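2018-10-03
쪽 항아리 / 환원 다시

아침에 뚜껑 열자마자 냄새부터 이상. 평소 그 달큰하고 비린 냄새가 아니라 그냥 젖은 시멘트 냄새. 표면에 꽃(거품) 거의 없음. 막도 얇고 구릿빛이 안 돈다. 막대로 살짝 밀어보니 밑에 물이 파랗다. 노랑도 아니고 초록도 아니고 파랑. 산화됨. 어제 누가 뚜껑을 덜 닫았는지 아니면 내가 저녁에 너무 세게 저었는지. 내 쪽이 의심됨. 바쁠 때 저으면 꼭 거품이 난다.

실온 23도. 항아리 온도는 재려다가 Savolainen 온도계 배터리 나감. 서랍에 여분 없음. 사무실 것 빌려서 쟀는데 그건 눈금이 지워져서 못 믿겠고, 손 넣어보니 미지근도 아니고 찬 편. 보온 담요가 한쪽으로 흘러내려 있었음. 밤에 식은 게 맞는 것 같다. 담요 묶는 끈 새로 달 것.

pH는 종이로. 색이 애매한데 10보다 낮다. 원하는 건 10. 면 위주로 할 거니까 조금 더 높아도 되지만 Sólveig 양모 실이 같은 항아리에 들어가야 해서 욕심 안 내기로.

한 일, 순서대로:
물 데워서 중탕 통 채움. 항아리 통째로 데우는 거라 오래 걸림. 급하다고 뜨거운 물 직접 붓지 말 것 (작년 5월에 그렇게 했다가 농도만 묽어졌음, 아직도 그 페이지에 내 글씨로 욕이 적혀 있다).
과당을 따뜻한 물에 녹여서 벽 따라 천천히. 저울 위에서 100g 달아놓고 일단 절반만. 나머지는 병에 담아 이름표 붙임.
소석회 한 숟갈, 물에 개어서. 덩어리 있으면 체에 거름. 이번 봉지는 덩어리가 많다. Plutberg에서 온 새 봉지인데 입구가 테이프로만 막혀 있었음. 공기 먹은 석회면 힘이 없을 텐데. 옛날 봉지 바닥에 남은 걸로 한 숟갈 더 넣었더니 그쪽이 확실히 종이 색을 더 끌어올림. Plutberg에 메일 보낼 것. 환불 말고 교환.
천천히 한 방향으로 저음. 소용돌이 만들고 막대 뺌. 뚜껑.

기다리는 동안 천 정련 상태 확인. Tikar 면 두꺼운 것, 어제 소다 넣고 삶은 것. 물방울 떨어뜨려 보면 한쪽 끝은 바로 먹는데 접혔던 자리는 방울이 그대로 서 있음. 풀기가 덜 빠졌다는 얘기. 접힌 채로 삶은 게 문제. 솥이 작다. 큰 솥은 Olanrewaju가 꼭두서니 하느라 쓰고 있었고. 다시 삶음, 이번에는 반으로 잘라서 따로따로. 자르기 아까웠지만 어차피 견본용.
삶은 물 색이 거의 차 색. 첫 번째 삶을 때보다는 연함. 헹굼물이 맑아질 때까지 계속. 손이 다 텄음. 고무장갑 안에 면장갑 끼라고 Oluf가 몇 번을 말했는데 또 안 끼었음.

얇은 면이랑 마는 통과. 마는 좀 뻣뻣하지만 물은 잘 먹음.

점심 전에 첫 확인. 표면에 보라색 도는 막이 조금. 유리컵으로 떠서 창에 비춰봄: 탁한 초록. 좋아지는 중. 냄새도 돌아오는 듯. 조금 더 기다림. 지난번에 여기서 못 참고 천 넣었다가 비비면 다 묻어나는 파랑이 됐음. 참을 것.

그 사이 Định이랑 통화. 자기네 발효 항아리는 밀기울을 바꾼 뒤로 시큼해졌다고. 내 건 과당이라 비교가 안 되는데 그래도 들어볼 만한 얘기: 저을 때 바닥 침전을 완전히 다 일으켜야 하는데 사람들이 위만 젓는다고. 나도 위만 저었을지도. 막대 길이 확인해보니 바닥에 닿기는 하는데 내가 허리를 안 굽힘. 작업대가 높아서 그런 것도 있음. 발판 놓자.
그리고 Định 말로는 담근 횟수보다 사이사이 공기 쐬는 시간이 더 중요하다고. 이건 동의. 급하게 다시 넣으면 먼저 붙은 게 도로 환원돼서 빠져나온다.

두 번째 확인. 컵 안이 노란 초록, 맑음. 위에 구릿빛 막 확실. 꽃도 올라옴, 짙은 파랑. 나머지 과당은 안 넣기로. 병은 선반 맨 아래 칸.

시험 조각 담금. 조건 적어둠.

가. 얇은 면, 묶지 않음, 한 번 담금. 꺼냈을 때 연두, 금방 청록 거쳐 파랑. 말린 뒤 색은 연한 하늘색. 가장자리 얼룩 없음. 괜찮다.
나. 얇은 면, 두 번 담금 사이에 충분히 공기. 가보다 확실히 깊음. 사진으로는 차이 안 날 듯, 실물 붙여놓을 것.
다. 마, 두 번. 의외로 제일 고르게 나옴. 올 사이사이까지 잘 들어감. 마는 늘 걱정하는데 늘 괜찮다.
라. Tikar 두꺼운 면, 다시 삶은 것, 두 번. 접힌 자국이 아직 희미하게 보임. 젖었을 때는 몰랐는데 마르면서 올라옴. 역시 정련 탓. 한 번 더 삶으면 되려나. 아니면 이 천은 포기하고 홀치기용으로 돌림. 무늬 많으면 안 보임.
마. 양모 실, 따뜻한 물에 미리 불려서. 짧게 담금. 아주 진함. 양모는 욕심쟁이. 손으로 짜지 말고 눌러서 뺄 것. 하나는 내가 깜빡하고 비틀어서 엉겼음. Sólveig한테 말해야 함.

문지름 시험: 마른 흰 면으로 문질렀을 때 가, 나, 다는 거의 안 묻음. 라는 묻음. 마는 조금. 젖은 상태 시험은 내일.

식초 헹굼 농도 적는 걸 맨날 잊어버려서 이번엔 적는다: 찬물 한 대야에 식초 한 숟갈. 양모에는 꼭. 면은 해도 되고 안 해도 되고. Heikki는 면도 꼭 해야 한다는 쪽. 석회가 남으면 천이 뻣뻣해지고 나중에 누레진다고. 지난번 앞치마가 누레진 거 보면 그 말이 맞을지도 모르겠다. 다음 묶음은 반만 식초 헹굼해서 비교해보기.

홀치기 견본 얘기. Oluf가 나무집게로 누르는 판염 해보고 싶다고 해서 판 가져옴. 네모판은 그대로 써도 되고 둥근 판은 가장자리 사포질 필요. 판이 쪽을 빨아먹어서 다음 천에 파란 테두리를 남긴다. 기름 먹이면 덜할까. 아마인유는 냄새가 오래가고 천에 옮을까 봐 망설여짐. 밀랍은? 따뜻한 항아리에서 녹지는 않겠지만 물러질 듯. 일단 비닐로 싸는 걸로. 보기 싫지만 빠름.
접는 방법은 병풍접기가 제일 낫다. 말아 접으면 안쪽은 물이 못 들어가서 허옇게 남음. 공기도 못 만나고. 접은 다음 물에 담가서 안쪽 공기 빼는 거 꼭. 공기 방울 데리고 들어가면 항아리가 또 파래진다. 오늘 아침 같은 거 다시 하기 싫음.
실은 면실 두 겹. 나일론 실은 미끄러짐. 고무줄은 항아리 안에서 하나 잃어버린 적 있고 아직도 못 찾음.

Olanrewaju의 꼭두서니, 옆에서 구경만: 온도 너무 올려서 갈색 쪽으로 갔다고 아쉬워함. 나는 그 갈색이 좋던데. 쪽 위에 올리면 거의 검정 비슷한 가지색 나올 것 같아서 남은 실 한 타래 얻음. 순서는 쪽 먼저, 꼭두서니 나중이 정석인데 반대로도 해볼 것. 반대로 하면 석회 때문에 붉은색이 보라로 돌 수도. 그것도 궁금.

Varkis 강습 준비. 그쪽 싱크대가 작다고 함. 헹굼을 대야로 해야 하니까 대야 더 챙기기. 바닥 덮개도. 지난번 강습 끝나고 문고리에 파란 지문 남은 거 지우느라 고생. 사람들한테 장갑 낀 손으로 문 열지 말라고 처음에 말하기. 항아리는 안 옮기고 거기서 새로 만드는 게 낫겠음, 흔들리면 침전이 다 올라와서 가라앉을 때까지 못 씀. 전날 가서 만들어야 하는데 열쇠를 누가 갖고 있는지 Heikki한테 물어볼 것.
강습용 순서 초안: 천 불리기, 접고 묶기, 물 빼기, 담그기, 바람, 다시 담그기, 바람, 헹굼, 풀기. 푸는 걸 제일 끝에 두면 다들 못 기다리고 중간에 풀어본다. 그냥 두자. 풀어보고 싶은 게 당연함.
설명지에 "꺼낼 때 물방울이 항아리로 떨어지지 않게" 꼭 넣기. 떨어지면서 공기를 물고 들어간다. 대야를 옆에 바짝 붙여놓고 수면 바로 위에서 짜서 옮기는 걸 시범으로. 글로 쓰면 아무도 안 읽음.

오후 늦게 본 천 담금 시작. 얇은 면 긴 것. 혼자 하니까 끝이 자꾸 바닥 침전에 닿음. 망을 깔았어야 했다. 망은 헹굼통에 들어가 있었음, 찾느라 시간 씀. 침전 닿은 끝부분은 점점이 진한 얼룩. 그 부분 잘라내고 견본책에 '침전 닿음'으로 붙이기로. 나쁜 예도 있어야 하니까.
두 번째 담금부터는 Oluf가 잡아줘서 훨씬 나음. 한 사람이 끝 잡고 한 사람이 물속에서 펴주는 게 맞다. 물 밖으로 손 안 빼고 천천히 주무르기. 천이 서로 붙은 자리는 색이 안 먹으니까 계속 자리를 바꿔줘야 함.
세 번째는 안 함. 항아리가 지친 느낌, 컵으로 떠보니 초록 쪽이 다시 짙어짐. 욕심내지 말고 쉬게 두기. 과당 조금 더, 석회 조금 더, 젓고 덮음. 담요는 이번에는 끈으로 묶었다(임시, 앞치마 끈). 뚜껑도 두 번 확인함.

밤사이 식는 문제는 담요만으로 안 될 것 같음. 밑에 발열판 깔면 좋긴 한데 밤새 켜놓는 건 찜찜하다. 뜨거운 물병을 담요 안에 넣는 방법, Sólveig가 예전 작업실에서 했다던데. 오늘 그렇게 해봄. 물병 2개, 양옆. 내일 아침 냄새로 판단.

견본책 쪽: 종이가 석회 때문에 운다. 천을 덜 말리고 붙여서 그런 것. 완전히 마를때까지 기다릴 것. 풀은 가운데만. 날짜랑 담근 횟수는 연필로, 볼펜은 번진다. 오래된 쪽 몇 장은 글씨가 다 번저서 무슨 조건인지 모름. 그 중에 하나가 색이 제일 예쁜데 답답하다. 아마 마였던 것 같고 식초 헹굼은 안 한 것 같고 나머지는 모름.

햇빛 시험 조각 걷음. 창가에 반 가려 붙여둔 것들. 쪽은 거의 그대로, 양파껍질은 많이 날아감, 메리골드는 중간. 가린 쪽과 안 가린 쪽 경계가 제일 뚜렷한 건 양파껍질. 강습 때 보여주면 설명이 빠르겠다. 쪽 조각 중 한 장은 경계가 보이는데 이건 문지름 시험에서도 묻어났던 그 묶음임. 헹굼 부족인지 환원 부족인지 둘 다인지. 같은 날 같은 항아리에서 나온 다른 조각은 멀쩡한데. 적어만 둠.

살 것 / 할 것
온도계 배터리
소석회 (Plutberg 교환, 안 되면 다른 데)
면장갑
망 하나 더, 항아리 옆에 걸어둘 고리
담요 끈 제대로 박음질
둥근 판 사포질 Oluf
Varkis 열쇠 Heikki한테
Sólveig한테 엉킨 실 얘기 (미안하다고)
두꺼운 면 세 번째로 삶을지 말지 정하기
젖은 문지름 시험
가지색 시험, 양쪽 순서 다

큰 솥은 씻어서 뒤집어 둠. 바닥에 붉은 기가 남아 있으니 흰 천 삶기 전에 소다로 한 번 끓일 것. 다음에 쓰는 사람도 보라고 뚜껑에 쪽지 붙임.

내일 첫 번째로 할 일: 젓지 말고 냄새 먼저, 그다음 컵. 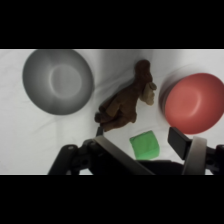

흰 천 위, 큰 회색 그릇과 갈색 봉제 인형, 초록 블록.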